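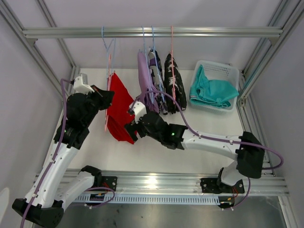
Do both arms need checking if only one of them is going to be used that day?
Check the pair every time, because they share a rail, a workspace and a stop button, and a loose bolt on the idle one can still spoil your afternoon.

Prirkico two-arm garment cell: pre-use safety and inspection checklist
Unit on four-week trial from Jitano
Checked by: Urmila Dixit
Second reader: Vasco Magalhães
Date: August 3, 2023
Site: Ormsby workshop, ground floor
Result: Pass, with 4 comments to clear before we sign for the full kit

How to read this
Each line is marked OK, COMMENT or HOLD. A COMMENT can be fixed while the cell stays in use. A HOLD means power off and a label on the switch. I'm delighted to say we had no HOLDs.

SECTION A. FRAME AND ENCLOSURE

A1. Aluminium profiles square, corner brackets tight. OK
Lovely bit of construction, this. I leaned on every upright and nothing gave. The brackets all take the same hex key, and it lives in a clip under the bench (please put it back).

A2. Side walls fixed, no lifted edges. OK

A3. Hanging rod level and locked at both ends. OK
Pulled down by hand at the middle and at each end. Vasco thought it might creep with heavier coats on it, so we loaded it with winter jackets overnight and measured again in the morning. No movement at all!

A4. Tabletop clean, flat, free of grit. COMMENT
Fine to use, but lint collects along the back edge faster than I expected. Wipe at the start of each shift with a dry cloth. The supplier's guide says weekly, and for clothes that's too seldom.

A5. Front rail bolts. OK
Witness marks drawn in paint pen on both bases. If a mark no longer lines up, stop and tell Armindo.

SECTION B. ARMS AND JOINTS

B1. Base mounts, left and right. OK

B2. Each joint moves through its range by hand with the power off. OK
Smooth all the way, with none of the notchy feeling we had on the Destgate demo unit in the spring. I could happily have done this one twice.

B3. Covers and link screws present. OK
Run a fingertip down the links as well as looking. A screw standing proud is easier to feel than to see.

B4. Gripper fingers: wear, sharp edges, alignment. OK
Tested on an old silk scarf of mine, opened and closed over and over on the same spot. No pulls, no snags. I was properly impressed.

B5. Gripper releases cloth when power is cut. COMMENT
It does release, but slowly, and the left is slower than the right. Ermelinda rang Jitano about it and they were really helpful: there is a setting for it and they'll walk us through the change. Until then, nobody tugs a garment free. Wait for the fingers to relax.

B6. Arms kept from meeting in the middle. OK
Ran both towards the centre at the slowest speed with a hand on the stop. They halted well short of each other. Repeated with the shared zone made smaller, same result.

SECTION C. CABLES AND POWER

C1. Cables free of nicks and kinks. OK

C2. Slack enough at full reach, without loops that can catch. COMMENT
My one real niggle. Watch any cable that passes near the rod, especially where it could drop behind a hanger hook. Rostam suggests soft hook-and-loop ties at the elbow and I agree, as long as the joint can still fold completely. Check this line again after every change of hanger position.

C3. Small wires at the joints seated in their connectors. OK
Look, don't pull.

C4. Supply lead away from the walkway. OK

C5. Vents clear. OK
Keep hands, mugs and spare hangers off them.

SECTION D. STOPS AND LIGHTS

D1. Emergency stop, pressed during slow movement. OK
Both arms stopped straight away. Tried it left-handed too, as Armindo is left-handed and it's his cell on most days.

D2. Restart needs a deliberate action after a stop. OK

D3. Indicator lights readable from where the operator stands. OK
Nice and clear, even with the blinds up.

D4. Log records the stop. OK
The log entry gave the time and which arm was moving. Simple, useful, and a big improvement on writing it up from memory.

SECTION E. HANGERS, CLOTHES AND BASKET

E1. Hangers undamaged, hooks not opened out. OK
Thin plastic ones are perfectly all right for this work, but flex each one before it goes on the rod. A cracked one goes in the bin, even if it's only a small crack.

E2. No pins, tags, brooches or loose belts on garments. OK

E3. Basket stable and inside the marked corner. COMMENT
It's light, so a sleeve trailing over the rim can drag it along. Add two strips of non-slip mat underneath. Cheap fix, and I've already got a roll in my drawer.

E4. Floor in front of the cell clear of dropped clothes. OK

SECOND READER'S NOTES (Vasco)
Agree with all of the above. On B5, I'd like the release time written down before and after the change, so that we can compare. On A4, could we get a small handheld vacuum? The dry cloth mostly moves the fluff about.

Urmila: yes to both! Vacuum ordered.

COST AND SERVICE, for whoever signs
Full kit, both arms, frame and stops: £3,080
Service interval: every 2,000 running hours, or sooner if B2 feels rough
Cover offered: 12 months, parts included
The quote holds until the end of October.

My recommendation is to go ahead once the comments on B5 and C2 are closed. I've inspected a fair few machines in this building and this has been the most enjoyable of the lot: easy to get at, easy to clean, and the paperwork matches the machine. Ermelinda has the spare checklist sheets. Please use a fresh one each day and leave the old ones in the blue folder by the switch.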